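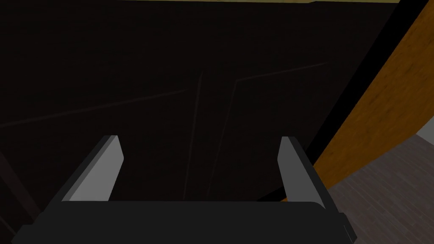
Entered by Snežana Lazarević, 1st February
Notebook: Stitimon, simulated collection, wrist view

Continued from the Friday page. Today I made only simulated episodes, no hardware. The aim is still the same: to give the policy enough examples of approaching a closed front from different distances, with the fingers open, so that it stops guessing when the view becomes nearly all dark.

The dark cabinet front is the difficult case and I want to write down why. From very near, the wrist camera has almost nothing to hold on to. There are a few thin seams which are only slightly lighter than the panel, and the rest is one flat tone. When I look at single images with my own eyes I can find the seams, but I need some seconds, and I know already that I am looking for them. At the side there is the orange wood and a piece of the grey floor, and these are much easier. My worry is that the policy learns to steer by the wood and not by the seams. Then we change the room and it is lost.

Numbers for the day. I started 26 episodes and kept 20. Of the six I rejected, four had the arm standing still too long at the beginning (my fault, I was reading the settings while the recording was already running). One had a finger going through the panel, so the contact was wrong from that moment. The last one I simply did not like: I made three corrections in one direction and then came back, and I would not want anybody to learn from this.

Settings, so I do not search for them again:
– start pose drawn at random inside the small box, not the large one
– room colours random, but the cabinet fixed
– light at the low level for the first 13 episodes, then at the middle level
– fingers fully open at the start in all episodes
– recording at 15 frames per second, wrist view saved together with the joint values

I changed the light in the middle of the session and not between two sessions. It is not clean, but the level is written in the header of each episode, so it can be separated later. Please do not mix the two groups when you make the validation part.

About the labels. We agreed in August that every episode gets one sentence of instruction, written by the person who drives. I find that my sentences become shorter during the day. In the morning I write "move to the gap between the two doors and stop before touching", and in the afternoon I write "go to door". Both are correct but they do not teach the same thing. I corrected the afternoon ones before lunch was forgotten completely, and I think we need a short list of permitted verbs. My proposal: move to, touch, grasp, pull, release. "Go" and "reach" should be taken out.

After the cabinet set I loaded the room from Tudose with strong colours, to have something opposite. Large plain surfaces, red and orange-brown, and a lot of tilt in the wrist. I wanted to see if the open-finger views from here look sufficiently different from the cabinet ones for the encoder. They do, and it is nearly too easy. The two groups fall apart in the plot as if they came from two different projects. I suspect it is only the colour that does this. Tomorrow I will repeat the plot in grey values and then we can discuss.

One more thing to check in this room is the second arm. It comes into the wrist view at the corner, with white and blue segments, and in the view I saved it is holding a dark brown, rough block. For the single-arm policy this is a distraction, for the two-arm policy it is maybe the most useful part of the picture. I have not decided if such episodes go to both sets. The pictures on the wall also stay for now.

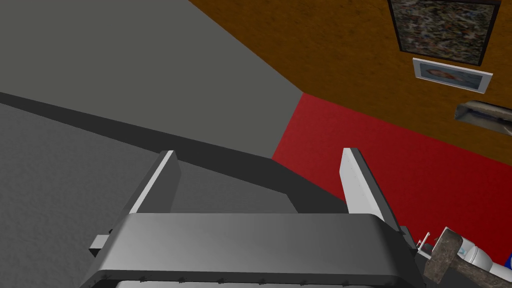 Ultisov wrote under this page that he would put them in both sets, but with a flag, and let the loader decide. "If you throw them out now you will want them back in spring, and you will not remember which they were." He also asked that the instruction sentence says which arm is meant, every time, even when only one of them moves.

I accept the flag. For the sentence I am less sure, as the old episodes do not have it and I do not want to invent words for recordings driven by other people. I can add the arm name automatically from the joint values and mark it as automatic. This is perhaps one hour of work.

Still open:
– grey-value plot, both rooms
– find out why the finger could enter the panel; I think the collision shape of the door is thinner than the visible one, but I did not measure it
– ask Plunwood if their cabinet model has handles, ours would be more interesting with them
– list of verbs, to be agreed
– copy the 20 kept episodes to the shared disk, the rejected ones stay on my machine until the end of the week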